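Vedine Mobile Customer Care
Support case: handset loses network registration and battery drains during calls
Device: Nivau 13
Status: Resolved, pending customer confirmation
Case owner: Sandra Ellwood, Second Line Support

Customer's report
The customer states that the handset drops from the Flultix network several times a day and shows "Emergency calls only" for up to 15 minutes. Battery level falls quickly while this is happening. The problem began in June, after a software update. The customer has already restarted the handset and removed and reinserted the SIM card.

Entry 1, 9:10 a.m.
Case received from first line. Account checked. Service is active, no bar is in place and no outage is recorded at the customer's home address. Customer asked to confirm the software build under Settings, About Phone. Build reported as 106.

Entry 2, 9:45 a.m.
Customer asked to place the SIM card in a second handset. The second handset registered on the network and held a signal. The SIM card is therefore considered to be in working order. Customer was advised not to order a replacement.

Entry 3, 11:20 a.m.
Customer asked to carry out the following steps on the Nivau 13 and to report after each one.
Turn on airplane mode, wait one minute, then turn it off.
Set network selection to Automatic.
Set preferred network type to 4G only.
The first two steps made no difference. With the third, the handset stayed registered but the customer reported weak sound on calls.

Entry 4, 1:05 p.m.
Battery usage screen reviewed by telephone with the customer. The Tuhumury Call Manager application was listed as the highest user of power and had been set as the default calling application. Customer does not recall choosing this setting. Application removed with the customer's agreement and the standard dialer restored.

Entry 5, 1:30 p.m.
Network settings reset. Customer was told beforehand that saved Wi-Fi passwords and paired Bluetooth devices would be erased. Handset restarted and registered on the network. Preferred network type returned to its original setting.

Entry 6, 4:40 p.m.
Customer charged the handset to 100 percent and made two test calls. Sound was clear on both. No loss of signal reported since the reset. 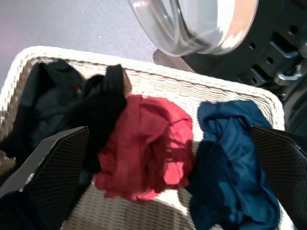

White woven basket with clothes

Entry 7, 4:55 p.m.
Customer asked to use the handset as normal overnight and to note the time and place of any further loss of signal. If the fault returns, the handset is to be booked in for an antenna test at a Vedine service counter. Proof of purchase will be required. Case to remain open until the customer replies.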